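Chapter 7
Wood Surfaces and How They Wear

Most furniture sold today is judged by its top. Legs and rails matter for strength, but the top takes the spills, scratches and sunlight. In this chapter you will learn how grain forms, how it affects wear, and how to choose a finish.
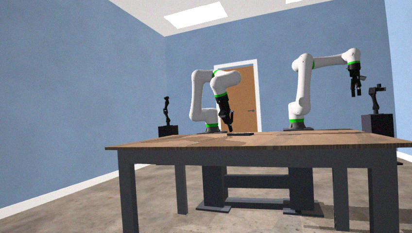 7.1 What Grain Is

A tree adds a layer of wood each year. Wood grown early in the season is usually paler and softer, and wood grown later is darker and harder. When a log is sawn, these layers show as lines or bands.
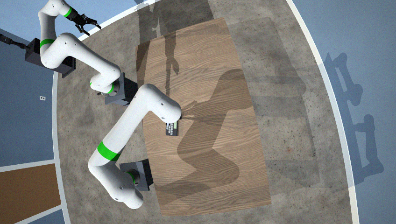
The angle of the cut decides the pattern. Flat-sawn boards show wide, wavy figures. Quarter-sawn boards show straight, narrow lines and move less in damp weather.

7.2 Moisture

Wood swells across the grain and hardly at all along it. Helju Šimkus measured 28 boards in the Lalleck workshop each month and found most were narrowest in December, when the heating was on.

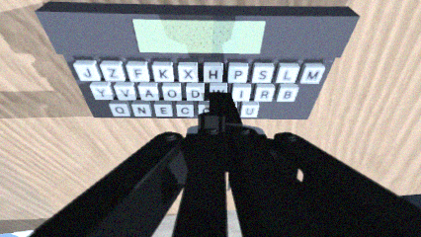
A top must therefore be free to move – slotted screw holes are the usual answer. Glue it down rigidly and it may split.

7.3 Choosing a Finish

Oil is easy to repair but needs renewing.

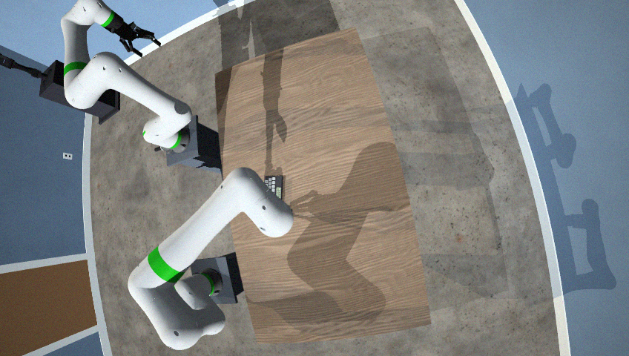 Varnish lasts longer, though a deep scratch often means sanding the whole surface.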